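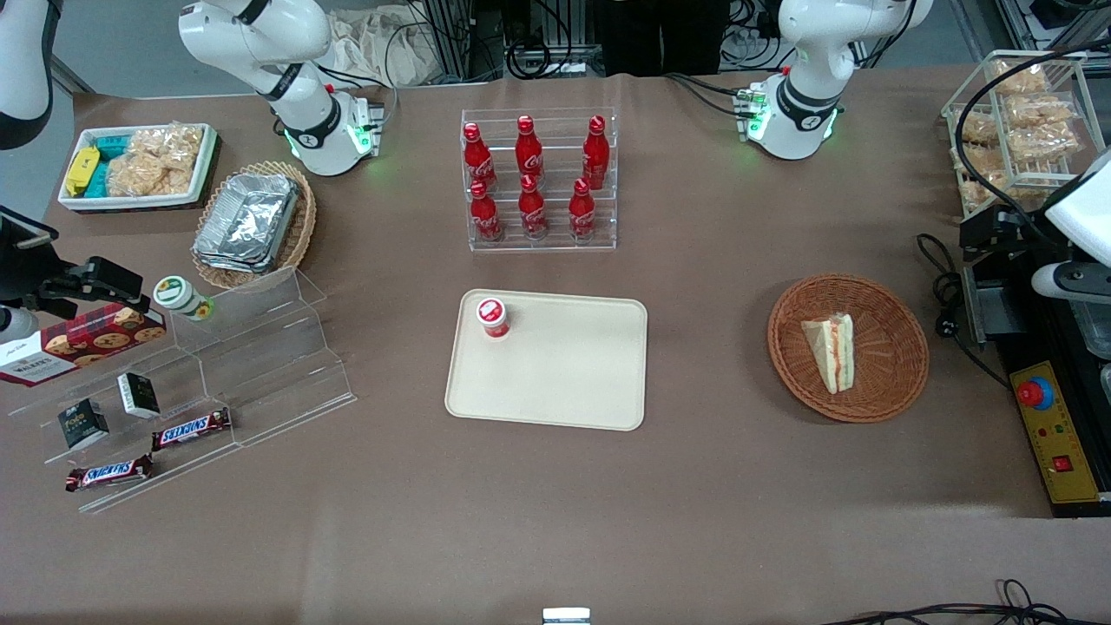

The snack counter at Posia's Tondthorpe site, with its two robot arms and an order tray. Photo: Valentina Pereyra

TONDTHORPE – Anyone at Posia who wants a sandwich in the middle of a late shift used to have two choices: walk to the front building, or hope that somebody had left the stockroom unlocked. Since January the company has been building a third, and on 3rd April it opened to all 400 people on the site.

The counter is run by a pair of robot arms that pick items off the shelves and put them on a tray. It was set up with a small automation firm, Pattinasarany, and it's a lot of fun to watch. Staff order on their phones using an app called Basis and pick up the tray when their name comes up on the screen.

"I came down for a cold drink and stayed 20 minutes," said Khairul Pasaribu, who works nights in packing. "Half my team was there. We were all rooting for it to get the chips."

Bags of chips and crackers are still the toughest orders, because they crumple and slide in a way that boxes don't. Chocolate bars go much more smoothly, and so do the drinks – one reason there's plenty of red on the menu, with Coca-Cola in the display rack and Snickers on the clear shelves.
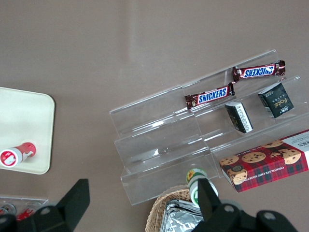
Small items such as jars and narrow boxes call for a careful approach, and the team has spent weeks on how far apart they should stand. Kartini Majimbun ran the old counter for eight years and now decides the layout. She sketches each shelf on paper, tries it with the arms, then moves things again.

"I used to spend the whole lunch hour handing over cookies and saying 'next, please,'" she said. "Now I get to think about what people want to eat. I've wanted to change that sandwich order forever!"

No jobs were cut, according to site manager Syafiqah Hutapea. Majimbun and her coworker Pongsak Nakpan kept their hours, although the hours look different. Nakpan learned to restart the arms and clear a dropped item, and he got a pay raise along with the training. He also handles the restocking, which the arms don't do.

Some regulars say they miss the chat at the register, and Hutapea agrees with them. Majimbun will keep serving in person at lunch, with the arms covering evenings and nights.

Hot food isn't on the menu yet. Nakpan is taking suggestions for new snacks at the counter through the end of the month, and he'd like them in writing – he got 20 on the first day, most of them shouted across the room.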